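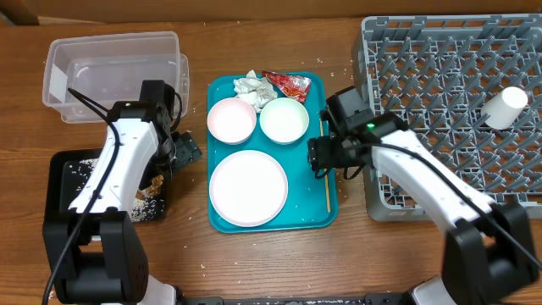
What gets cleared first, the dishes or the trash?

The trash. Wrappers and napkins come off the tray before any dish moves, then food, then bowls, plates, cups, and chopsticks at the end.

Undance: a table-clearing collection
README, second version
Maintained by Aisling Daly

Hi! Undance is my collection of written records about clearing a table after a small meal. Each record covers one clearing, start to finish: what was on the table, what went where, in which order, and what was still lying around when the person called it done. There are 2,379 records from 99 different layouts. A layout is one way of setting out the things before anybody touches them, and most layouts got used many times over with small changes (a napkin moved, a cup added, the plate turned so the chopstick ends up under the rim).

I put it together because I like chores, and this one is much fussier than it looks. Laundry has piles. A used table has a greasy wrapper leaning on a bowl leaning on a plate, and every one of them wants to go somewhere else.

What's on the table

The basic kit is small. There's a serving tray with dishes on it, a rack, a clear storage bin, a black tray and a lot of uncooked rice. The dishes are bowls, plates and cups, most of them pale, and some have a bit of color at the rim, which helps when two white bowls in the same record need telling apart. I went with uncooked rice for crumbs early on and never looked back. It doesn't stain, it doesn't go off, and it gets absolutely everywhere, so it does the job of crumbs very well!

The trash is napkins and snack wrappers. Torn wrappers are the best ones for this because they spring open again after you squash them. The silvery insides catch the light too, and people tend to grab them first even when the napkin is closer. I noticed that so often in the Larnell records that I gave it a column of its own (first_grab).

Where things go

Trash goes in the clear bin. Food goes in the black tray. Dishes go in the rack, with plates upright between the pegs and bowls leaning. Cups can lean or lie tilted and I accept either. Chopsticks go in the rack too, laid flat along a row, and this is the rule I get the most mail about. I know chopsticks belong in a cutlery cup. The kit has no cutlery cup, I've tried three and they all tipped over when a plate knocked them, so flat along a row it is.

The serving tray stays put. If it gets lifted and tipped, the record is marked "tipped" and goes in a separate file, since tipping is a perfectly sensible thing to do at home and I didn't want to throw those away. They just can't be compared with the rest. 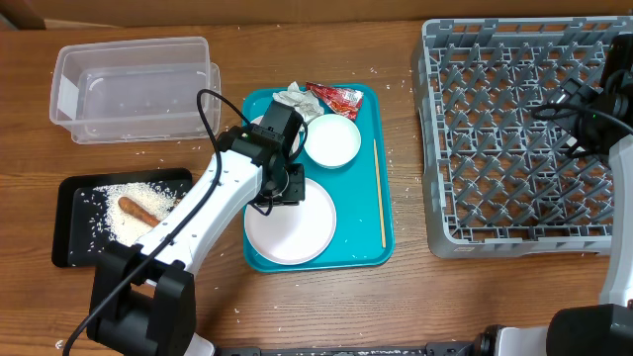 Loose rice on the table counts as food. I went back and forth on that one for ages. In the first version it was ignored completely, and then Ó Conaill's people (they did the second batch, and they are tidier than I am) kept sweeping it up anyway and asking where to write it down. So now there's a field for it, loose_grains, with the values none, few and many. Please don't ask for a number. I tried to do that once with a teaspoon and a sheet of paper and lost most of an evening.

A few things that trip people up:

Rice that is already in the black tray is where it should be. You don't tidy it, level it or push it into a corner.

A bowl with food in it is emptied before it goes in the rack. If some of the food sticks, write "residue" and carry on.

A wrapper with rice in it still goes in the clear bin, rice and all. Shaking it out first is allowed, but it almost always makes loose_grains worse.

Nested dishes are two items. Separate them first, then rack them one at a time.

If a chopstick rolls off the table it's "dropped", even if you catch it in your lap. (Sorry, I had to draw the line somewhere.)

Files

records.csv is the main table, one row per clearing.
layouts.txt has all the layouts in plain words, and it's where I'd start reading.
moves.csv has every single pick-up and put-down in order, keyed to the record.
tipped.csv is the tipped ones, same columns as records.csv.
words.txt is the list of item names, with the old names beside the new ones.

Everything is comma-separated, UTF-8, no quotes unless a note has a comma in it. I use Lestora to browse it because it lets me pin the layout text beside the rows, but a spreadsheet is fine. Do open words.txt before you filter on anything. I changed "foil" to "wrapper" in February and there are still people quoting the old name at me.

The columns you'll use most

layout: the layout's short name. They're silly names and I'm not changing them now.
start_items: everything on the serving tray at the start, separated by semicolons, roughly left to right.
order: item names in the order they left the tray.
first_grab: the first thing touched, even if it was put straight back.
food_where: bowl, plate, serving tray, black tray or table, and you can have several.
rack_start: empty or used. Used means at least one dish was already in there.
left_over: whatever was still out of place at the end.
note: free text, sometimes rambling, mostly mine.

About the food

Food was the hardest part to keep consistent. The rule is simple enough: if it's something you'd eat, or would have before it spent the afternoon under a lamp, it goes in the black tray. Size doesn't matter. A long carrot can lie across the tray with its end up on the rim and that's still "in". Mushrooms are a pain, they're light and wrinkly and they hook on each other, and they bounce if you let go too high.
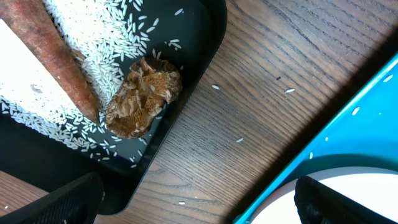
I also had to settle what "in the tray" means when things are piled up. An item resting on another item counts as in, as long as the pile stays up after the hand is gone. Partly over the edge counts as in too. Touching the outside of the rim doesn't. There are 17 records where I changed my mind afterward, and each one says so in the note with the old value in brackets, so you can put them back if you think I was being too soft.

Item names for food are short and plain on purpose: carrot, sausage, mushroom, block, rice. "Block" covers any pale, flat or squarish piece that people disagreed about. One person writes tofu, the next writes cake, and a third writes sponge and now I don't know if they mean the cake or the one by the sink. Block is dull, but it matches across batches.

What I'd use it for, and what I wouldn't

It's good for looking at order. Who goes for the big plate early, who leaves it until the rack is half full, what happens to the small bowl when a wrapper is in the way. There's a nice pattern in the moves file where people who take the napkin first also put the plate toward the back of the rack, and I have no idea why. If you work it out, please write to me!

It isn't much good for timing. Start times were written down by hand and end times only sometimes, so I left them out of the main table. It also says nothing about washing up. The rack is a place to put dishes, nothing gets rinsed, and "used" in rack_start has nothing to do with clean or dirty. And everything comes from one kind of meal on one kind of table, so please be careful about stretching it to a family dinner with a gravy boat.

Known problems

Left and right got swapped in 40 of the Larnell records. I've fixed the ones I could check against the layout text, and the rest have "side?" in the note. The item order in start_items is only as good as the person writing it. And "cup" and "small bowl" are mixed up here and there, particularly in the oldest rows, where I hadn't yet decided that a cup is anything taller than it is wide.

Changes in this version

Added loose_grains and first_grab.
Moved the tipped records out to their own file.
Renamed foil to wrapper, dish to plate or bowl, and stick to chopstick.
Took out two layouts that were the same layout with different silly names.

Reusing it

Go ahead, for anything you like. Please keep my name and the version on it, and if you add rows, add them in a new file and leave records.csv alone. Corrections are very welcome, ideally with the layout name and the row – "the one with the bowl" has not narrowed it down so far. The next version will probably have spoons.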